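[Equipment-planning] Re: Budget request for second table, questions

Hello all,

thank you for the fast answers. I reply to the points in order, and I am sorry that the last one became long.

On the earlier message was written:

> Mahsa, before I sign for the Pullari grippers I would like to see
> what is on the table. The quote from Savchuk says 1,273 for one
> pair with mounts. Do we need a second pair now, or can it wait
> until July? And who pays for the small items? Last year they
> were never in any budget.

1. Second pair of grippers

I think we need it now. Delivery to Livilcombe was slow the last time, and when one finger breaks, the whole arm must stop. If we can buy only the fingers without the mounts, this is also fine for me. I asked Savchuk for this price but I have no answer yet.

2. Small items

Please give them their own line. I propose 600 for the year: 400 for the racks, stands, trays and baskets, and the rest for food and packages, which we must replace more often. The acrylic parts are the most expensive of these – please do not order the cheapest ones again.

3. Table space

The Prilura table is wide enough for one set of objects. For the second arm I would order the same table and keep 20 cm more distance to the wall.

4. What is on the table

Two views from the wrist camera. The can rack, a woven basket and a light-colored tray are in both.
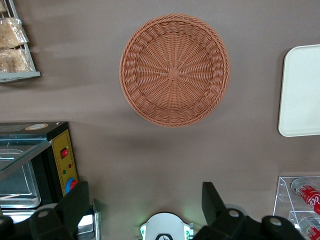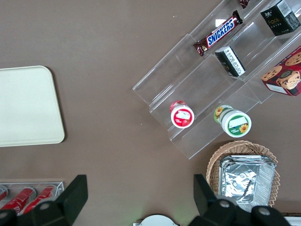 5. What I need from you

Please write to the list if you agree with the line for small items. The order form for the grippers is ready and needs only the signature. If somebody knows another supplier for acrylic stands, please send me the name, I will ask for a quote.

Best regards,
Mahsa Mirzaei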